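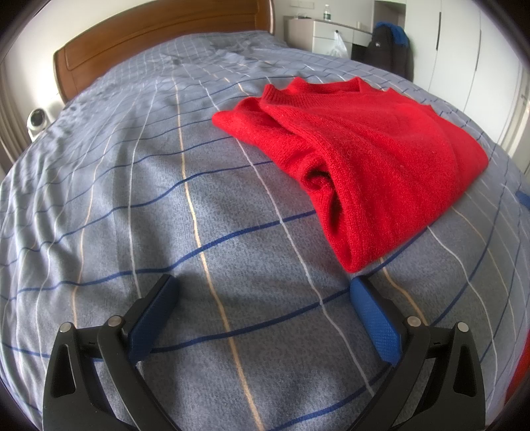
Festmont, junho

Pessoal,

escrevo rápido do telemóvel, desculpem. Acabei de sair do Skusska, o filme da Siltitz de que o Tin-yau falou na lista. Duas horas e tal. Gostei mais do que esperava, mas o terceiro ato... enfim, já lá vou.

Tin-yau Chiang escreveu:
> Vi ontem na sessão das 23h. Sala quase vazia.
> A viúva passa metade do filme a telefonar para
> a companhia de seguros e eu não aguentei. Frio,
> arrastado. A banda sonora salva alguma coisa.
> Alguém me explica a cena do barco?

Frio não acho. Os telefonemas são o melhor do filme! Sete ao todo, contei porque a certa altura percebi que ela vai mudando a maneira de dizer o nome do marido. No último já nem o diz. A atriz faz aquilo quase sem mexer a cara.

A cena do barco: para mim é memória dela, não sonho. Reparem no casaco dele, igual ao do jantar do inicio. Mas posso estar enganado, a montagem ali é confusa.

O que não perdoo é o irmão. Aparece, grita, desaparece. E aquele final na estação, com violinos por cima, parece de outro filme. Cortavam 20 minutos e ninguem dava por nada. Quanto à banda sonora, discordo, tapa tudo.

Outra coisa: o ciclo no Tse ainda tem bilhetes para a sessão com debate. São 100 lugares e vão depressa. Quem quer ir? Respondam para a lista, não só para mim, que da última vez perdi metade dos emails.

Abraços, vou apanhar o comboio

Tsz-kin Huang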